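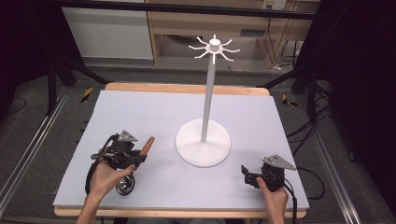 The white mug stand on the side table, Sun 15 November.

Mulligan Hall Kitchen Group
Minutes of the meeting held in the back room

1. Minutes of the last meeting
Agreed as correct. The only matter carried over was the kitchen cupboards, taken under item 3.

2. Money
The balance stands at 736 pounds after paying 29 pounds for the new drawer dividers. The Donmont quote for replacing the worktop came in at over 1,000 pounds and was felt to be too much for now. It will be looked at again in January.

3. Mugs and the mug stand
The group discussed whether mugs should stay in the wall cupboard or come out on stands. The white stand has eight arms and a wide round base, and it takes up less of the worktop than the old tray did. Some felt the arms were thin for the heavy Fiston mugs. Agreed to use it for the lighter ones only and keep the Fiston mugs on the lower shelf.

4. Utensils
The drawer by the cooker has been sorted. Anything cracked or with a loose handle has gone. Wooden-handled pieces are to be washed by hand and dried straight away – two were spoiled last winter by being left in the sink.

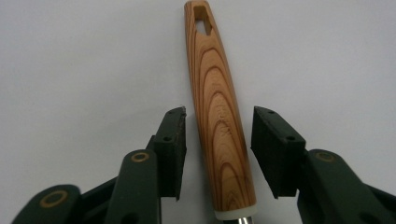 Those with a slot through the top of the handle can go on the hooks beside the window. The rest stay in the drawer, handles to the front. It was asked whether the handles should be oiled. Agreed to try it on one or two first, using what is left of the oil from the chopping boards.

5. Hire of the kitchen
Andier Lunch Club has asked for a second morning. Agreed, on the same terms as now, provided the worktops are left clear and the tea towels are taken home and washed.

6. Any other business
The label on the tea urn has come off again. A new one to be made.

Next meeting in January, same room, date to be put on the noticeboard.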